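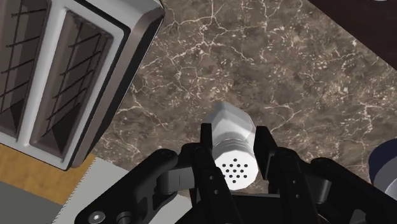
Escena simulada de cocina: pinza sujetando un salero o pimentero junto a la tostadora.

Gomoment - ficha de datos y plan de equipamiento
Versión de abril de 2025

Qué contiene
Gomoment reúne 465 episodios de manipulación en cocinas simuladas y las hojas de cálculo con las que preparamos la compra del equipo físico para el laboratorio de Jullville. Los episodios sirven para decidir qué pinza, qué brazo y qué cámara hacen falta antes de pedir presupuesto. Quien busque solo datos de entrenamiento puede ignorar la carpeta compras.

Estructura del repositorio
episodios/ - secuencias de imagen y acciones, una carpeta por episodio
escenas/ - cocinas, encimeras y objetos
compras/ - partidas, plazos y comparación de ofertas
notas/ - cambios entre versiones

Tareas incluidas
Coger y colocar objetos pequeños en la encimera, abrir y cerrar puertas de armario, mover piezas de vajilla. La cámara de muñeca está presente en todos los episodios. De los 465, reservamos 80 para validación y no deben usarse para ajustar políticas.

Equipo previsto
Fase 1: 2 brazos de sobremesa con pinza paralela de dos dedos, una cámara de muñeca por brazo, una estación de cálculo y la bancada.
Fase 2: recambios de dedos, segunda cámara fija y mobiliario de cocina para las pruebas. Esta fase depende de los resultados de la primera y no tiene fecha cerrada.

Reparto del presupuesto
El 80 % corresponde a la fase 1. De esa cantidad, el 40 % se reserva para los brazos; el resto cubre pinzas, cámaras, cálculo, bancada y puesta en marcha. Los importes en euros están en compras/partidas.csv, sin IVA. El transporte va en línea aparte - las ofertas de Momville lo incluyen y las de Sulemana no, así que hay que sumarlo antes de comparar.

Plazos
Los pedidos de la fase 1 deben estar firmados antes de septiembre. La bancada se encarga primero. Los dedos de recambio se piden con la pinza, con la misma referencia de tornillería.

Limitaciones
La simulación no reproduce bien el deslizamiento de objetos facetados ni el desgaste de los dedos. No recomendamos fijar la fuerza de cierre a partir de estos datos. Tampoco hay información de consumo eléctrico ni de ruido; pídala al proveedor.

Uso y licencia
Uso interno y docente. Las hojas de compras no se redistribuyen fuera de Jullville. Para corregir una partida, abra una incidencia con la etiqueta compras e indique la línea y la oferta afectada.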